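How Does a Robot Learn to Help in the Kitchen?

A guide for young readers from the Bellholm learning pages
16 Feb 2021

Children learn many skills by watching a grown-up and then trying for themselves. Some robots are taught in a similar way. The robot is shown a task again and again, and each showing is saved as an example. A computer program called a learning system then studies the examples and looks for what they have in common.

Where do the examples come from?

The Gemstead project gathers its examples in a kitchen that exists only inside a computer. This is called a simulation. A person guides the arm, and the computer saves every movement along with pictures of the kitchen. The robot's hand is called a gripper. It has fingers that open and close.

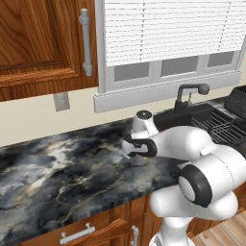

Yeom asks whether one very good example would be enough. It would not. A robot that has practiced reaching for only one spot may be lost when it must reach for another. For this reason, the arm begins some examples in one place and some in another. The Gemstead collection now holds 464 examples, covering 6 different tasks. Before they are used, each one is checked – if the arm bumped into something or stopped too soon, the example is set aside. In the first group, 41 were set aside and recorded again.

Why is the stove a hard place to work?

A stove has small parts close together. Round control knobs sit in a row along the front, and the oven door has a handle just below them. The learning system must find out which part belongs to the task and where the fingers should go. When the arm is near the stove, it can also hide some of the knobs from view.
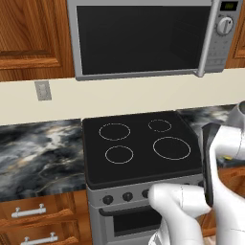

What happens after the examples are saved?

The learning system practices with the examples for 2 days. It makes a guess about the next movement, compares that guess with what the person did, and makes a small change to itself. Then it guesses again. When practice is over, the robot tries the tasks without a person guiding it. New examples are added in June for the tasks it finds most difficult.

Words to know

Example: one saved showing of a task.
Gripper: the part of a robot that holds things.
Simulation: a place or event made by a computer.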